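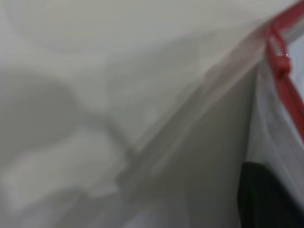
# The Bag with the Red String

When I moved to Hornville, the first thing I learned about the apartment was that the trash goes out before seven in the morning. The second thing was that the kitchen came with two bins and no bags at all. I bought the cheapest roll in the shop on the corner, white and very thin, and for one winter I tied the necks with my own fingers and carried them down the stairs with one hand under the bottom. Anybody who has done this knows the feeling on the hand.

Then I changed to bags with a drawstring, the white kind with a red cord in the hem. It is a small change and I am a little ashamed how much it pleased me. But a magazine about the home writes often about lamps and sofas, and seldom about the thing we touch every single day, so I asked if I could have these pages for the trash bag.

## A string in a hem

The idea is old. My grandmother kept dried beans in cotton sacks with a cord around the mouth, and the plastic bag borrows this completely. The top edge is folded over and sealed, so it makes a tunnel, and the cord or the ribbon lies inside the tunnel. At the cut places in the hem you can take hold of it with a finger. You pull, the mouth becomes narrow, and you have at the same time a closure and a handle.

The color is also useful. In a white bag a white string is difficult to find, especially in the morning with the small light on over the stove. Red you find at once. I tried for a month the bags from Matos, which have a white ribbon, and they were good and strong, but I was always feeling along the edge like a person looking for the end of the tape.

One bad habit of a cord is that it doubles back on itself and makes a little loop or a knot where you don't want it. If you pull hard at that moment, the knot only becomes smaller, and one side of the bag closes while the other side stays open. Put a fingertip in the loop and loosen it first. Then draw from both sides, slowly, until the mouth is even.

## How to dress a bin

I used to put the bag in the bin as one throws a cloth over a chair. The result was a pocket of air under the plastic, and the first heavy thing, usually wet coffee grounds, pulled the whole edge down inside. Now I do it like this:

1. Open the bag fully and shake it once, so that it fills with air.
2. Lower it into the bin and push the bottom down with the fist until it touches the floor of the bin.
3. Press the sides against the walls, to let out the air that is caught behind.
4. Turn the hem over the rim, with the string on the outside.
5. Pull the string a little on one side, so the hem holds tight under the rim.

The fifth step I learned late, and it has saved me more coffee grounds than the others together. If your bin has a removable frame, lay the hem over the frame and keep the string where you can reach it without lifting everything.

Size matters more than thickness. A bag that is too small stands under tension at the rim and will tear along the hem, where it was sealed. A bag that is too large makes many folds, and small things like onion skins and bottle caps hide in them and fall out later on the floor. Measure around the rim of your bin with a piece of yarn and compare it with the width on the box. The width is for the bag lying flat, so you must double it.

## Twenty to a roll, or a thousand

In Hornville the shops sell mostly rolls of 20. The wholesaler Colel, out behind the train yard, sells a carton of 1,000 to anyone who asks, and last February I stood in front of this carton for a long time and calculated. My household uses perhaps two bags in a week. I did not buy the carton. A neighbor on my floor did buy it, and it serves now as a small table for her telephone.

From Cokilach comes a bag that is almost clear, and I like it for the recycling, as I can see if somebody has put in a yogurt cup with the yogurt still inside. For the kitchen I prefer the cloudier white. There I don't need to see everything.

## Where to keep the roll

Many people lay the spare roll at the bottom of the bin, under the bag in use. I did the same until one bag leaked, and the roll got a brown edge that I had to cut away. My roll stands now in the cupboard under the sink, in an old pasta jar without a lid, with the free end hanging over the glass. When I take out the full bag I tear the next one before I go down the stairs, and I hang it over the door handle, ready for when I come back up.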